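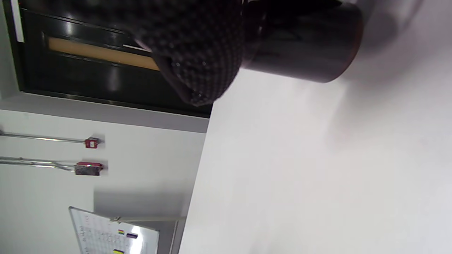 ## Opening (keep it short, they want coffee)

Hi everybody, I'm the one who's been emailing you about sock yarn since October. Thanks for coming anyway!

Ask: who's knit a hat that came out too big? (wait for hands, mine's up too)

## The Pernholm hat

- First colorwork thing I ever made. Two colors, tiny repeat, and I figured gauge swatches were for other people.
- Cast on, knit for 12 evenings, tried it on, and it went down over my nose.
- Pass the hat around here. Let them laugh.

## What went wrong

- My swatch was flat and the hat was in the round. I purl looser than I knit (lots of us do), so the two fabrics were never going to match.
- Sumaiya Herath looked at it and asked if I'd washed the swatch. I had not washed the swatch.
- Haser yarn grows when you wash it. Oprea hardly moves, at least the batch I had. Don't get stuck on brands, somebody will ask, say "come find me after."

## Floats

- Spread the stitches out on the right needle before you switch colors. Do the demo with the fat needles so the back row can see.
- If you go more than 6 stitches in one color, catch the float. I do it sooner if it's for a kid, little fingers get in there!

## If there's time

- Kastham mitten story
- Holding one color in each hand, slow version first
- 10 minutes for questions, then swatch baskets go out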